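From: list member, Oltmont
To: Rureck supporters list
Subject: Re: Gultus game — are we really starting three at the back?

> I watched the replay of the Yensuk match last night and I still don't
> see what the coach is after with three at the back. We gave up both
> goals down the left because the wingback was up the field and the
> left-sided centre back had to cover the whole channel. Gultus play
> with two wide forwards who do nothing but run at people. If we line up
> the same way in April we'll be picking the ball out of the net all
> afternoon. Does anybody know if the old back four is coming back, or
> is this it for the season? Also, is there any word on tickets for the
> away end?

I was at the Yensuk match and I agree with part of this. The first goal was down to the shape. The wingback had gone forward for a throw-in and the cover was slow to come across. The second I'd put down to a bad pass out of midfield. We lost the ball with most of the side facing the wrong way, and four defenders wouldn't have been in any better position than three.

The part I'd argue with is the idea that Gultus will be the same sort of game. Yensuk sat deep and hit long diagonals. Gultus don't do much of that. They keep the ball on the ground and build up through their number 6, who drops in between the centre backs to collect it and then looks for the wide forwards early. If he's left alone he'll find them whatever we play behind. Stop him turning and most of it goes backwards or sideways.

That is where the three at the back might help us. It lets us keep an extra body in midfield, and one of those three midfielders can be told to stand on the number 6 all day. When we tried it in the second half of the home game against them last season they hardly got a shot away until we made the changes and went back to a flat four. They scored inside a few minutes of that. I don't say one caused the other, but I remember the ground getting very nervous.

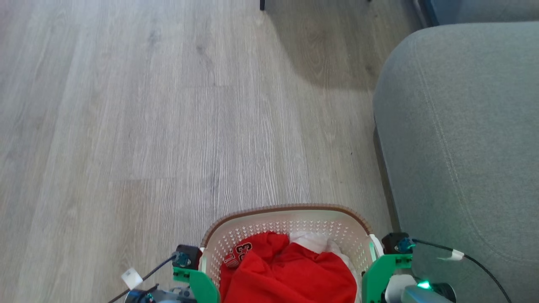

The wide forwards are still a worry. The one on their right is the quicker of the two and he likes to come inside onto his left foot, so our left wingback has to show him the line and hold his position. I'd sooner see us start the more defensive player there and bring the other lad on if we're chasing it. He has a good cross on him but he gets caught ahead of the ball, and he was blowing hard by the hour against Yensuk.

Set pieces are the other thing. We've been marking zones at corners and losing the runner at the far post. Gultus load the far post with their two tallest players and use an in-swinger nearly every time. I'd put a man on each of them and leave the zones for the near post. We also need somebody up the field when we defend corners. Bringing all eleven back just means the clearance comes straight at us again.

As for whether the back four is coming back, I haven't heard anything. The club website says nothing and I wouldn't expect it to. They trained with both shapes in the open session, but the first team group spent most of it in the three.

On tickets, the away end at Gultus holds 600 and we have the full allocation. Members get first go and whatever is left goes on general sale from the club office at Oltmont. The ground takes 3,000 all up, and they had 2,237 in for their last home game, so there should be room on the neutral side if you miss out. You can't bring flags on poles into that side. The grass bank behind the goal is closed for drainage work, so don't plan on standing there as we did last time.

Kickoff is 2 p.m. The bus leaves from the Oltmont car park at 10 in the morning and comes straight back after the match. If you want a seat, reply to me off the list and say whether you need to be picked up on the highway side. The bus fills up quickly for this one.

I'll post the lineup to the list from the ground once it's announced — last time my phone had no signal until halftime, so check the club's page as well.

--
You are receiving this because you are subscribed to the Rureck supporters list.
To unsubscribe, send a blank message with "unsubscribe" in the subject line.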